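Mantel de tejido gofre beige: ¿cómo lo lavo sin que se quede tieso y qué hago con las cosas pequeñas de la mesa?

Comunidad Pulemetti > Casa y textiles > Manteles y ropa de mesa

Publicado por mesalarga_208 el 17 de noviembre de 2020

Hola. Tengo un mantel beige de tejido gofre, de esos con cuadraditos en relieve, que compré en junio en la tienda de Fortin. Lo uso en una mesa larga donde acaba todo: un peluche amarillo, un cuenco, una tarjeta, un cubo de espuma rosa y una lata de metal. Me gusta cómo queda, pero tengo dos dudas.

La primera es el lavado. La etiqueta se cortó y no sé a qué temperatura va. Lo he lavado seis veces a 40 grados con suavizante y cada vez lo noto más áspero. También ha encogido un poco de largo. Cuando lo compré medía 200 cm.

La segunda es el orden. El relieve retiene polvo y migas, y para sacudirlo tengo que quitar todo de encima, así que lo voy dejando. No quiero guardar las cosas en un cajón, porque se usan a diario, pero tampoco tenerlas sueltas por la mesa.

¿Alguien tiene un mantel parecido y me puede decir cómo lo lleva?

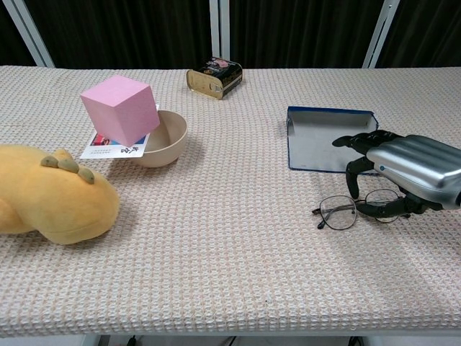 Respuestas

gofre_y_lino

Tengo dos manteles de ese tejido, los dos de algodón. Si el tuyo también lo es, haría lo siguiente.

Lavado: 30 grados, centrifugado bajo y la mitad del detergente que pones ahora. El suavizante quítalo del todo. Deja una capa en la fibra y el gofre, que tiene muchos huecos, la acumula más que una tela lisa. Para eliminar lo que ya tiene, haz un lavado sin detergente con medio vaso de vinagre blanco en el cajetín. No lo mezcles nunca con lejía.

Secado: tendido en horizontal o doblado por la mitad sobre dos cuerdas, y estíralo con las manos a lo largo cuando todavía esté húmedo. Algo del largo se recupera así — no todo. El mío perdió unos centímetros el primer año y ahí se quedó. La secadora es lo que más encoge este tejido.

Plancha: no la uses. Aplasta los cuadraditos y después cuesta que vuelvan a levantarse.

Migas: cepillo de cerdas blandas, siempre en la misma dirección y hacia un recogedor pegado al borde de la mesa. Con la aspiradora, solo el accesorio de tapicería y a potencia mínima. Los cepillos duros enganchan el hilo. Si se sale un hilo no lo cortes, mételo hacia el revés con una aguja.

Para las cosas de encima, yo pondría una bandeja. Levantas la bandeja, sacudes el mantel y la vuelves a dejar. El cuenco te sirve para lo más pequeño. Las gafas, si las dejas ahí, mejor en una funda, que sobre el gofre se apoyan mal y las lentes rozan con el relieve. Yo me cargué unas así.

trelstead_norte

Yo lo meto a 60 con las toallas y sin problema. Eso sí, es un mantel Trelstead y lleva poliéster, no sé si el tuyo también. Lo del polvo ni me lo planteo, lo sacudo por la ventana los domingos.

mesalarga_208

Gracias a las dos respuestas. No sé si lleva poliéster, sin etiqueta no lo puedo mirar, así que iré a lo seguro con los 30 grados. Dejo otra foto de la mesa, donde se ven también las gafas. La lata es la negra con el borde dorado, al fondo. Había pensado usar la pieza gris del borde azul oscuro para agrupar cosas, pero no sé si se queda corta.
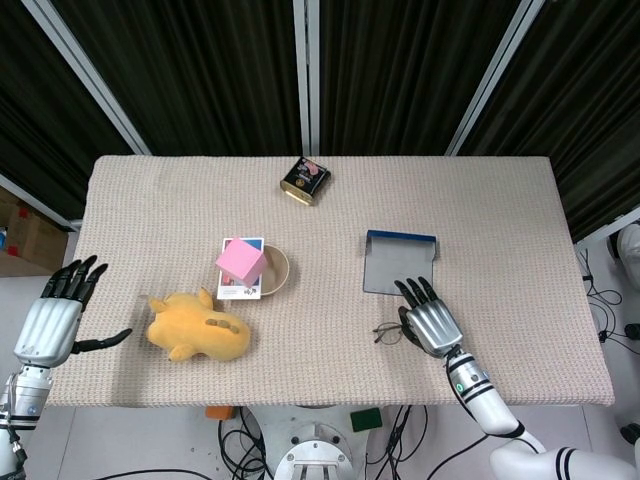 El mantel con las gafas, el peluche, el cuenco y la lata.

cajasymas

Para agrupar, mira las bandejas bajas de Plultatley. La mía es rectangular, aguanta bien el peso y tiene fieltro por debajo, así no engancha el tejido. Mide antes, porque hay un modelo de hasta 110 cm de largo que en una mesa estrecha estorba.

El peluche lo dejaría fuera de la bandeja. Si es lavable, puede ir a 30 con el mantel, metido en una funda de almohada cerrada, pero la primera vez lávalo aparte por si suelta color. El amarillo en tela beige se nota menos que otros, aunque se nota.

El cubo de espuma se limpia con un paño húmedo y jabón neutro, sin empaparlo, y se deja secar al aire. La lata, con un paño seco. Si la mojas y la vuelves a poner sobre el mantel puede dejar cerco de óxido en las juntas, y esa mancha en algodón beige sale mal. A mí me salió con zumo de limón y sal, después de repetirlo varias veces y con el mantel a la sombra.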